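Tag der offenen Tür bei Demchenko in Brastmont

Zwei Stunden Anfahrt für eine Führung durch eine Senffabrik — man hat schon dümmere Sonntage verplant. Am Tor bekommt jeder ein Haarnetz und eine Broschüre, in der das Wort »Leidenschaft« öfter vorkommt als das Wort »Senf«.

Die Mahlhalle ist laut und riecht so, dass man nach wenigen Minuten weint, was der Führung eine gewisse Feierlichkeit gibt. Gemahlen wird die Sorte Grimero, grob, mit Estragon. Über die Rezeptur schweigt man sich aus, über die neue Abfüllung dagegen wird ausführlich gesprochen.

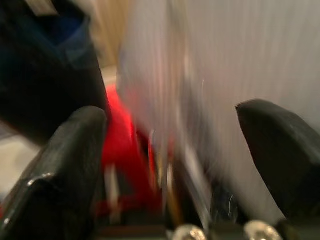

Im Gästebuch am Ausgang stand dazu, früher habe es wenigstens noch den scharfen aus dem Steintopf gegeben, und seit dem Umzug aus Saserura schmecke alles nach Honig. Ich habe das Mittelscharfe probiert und muss dem Eintrag leider beipflichten.

Der Werksverkauf nimmt nur Bargeld. Zwei Gläser Grimero gekauft, eins davon zum Verschenken. Im Oktober wird wieder geöffnet, dann mit Bratwurst.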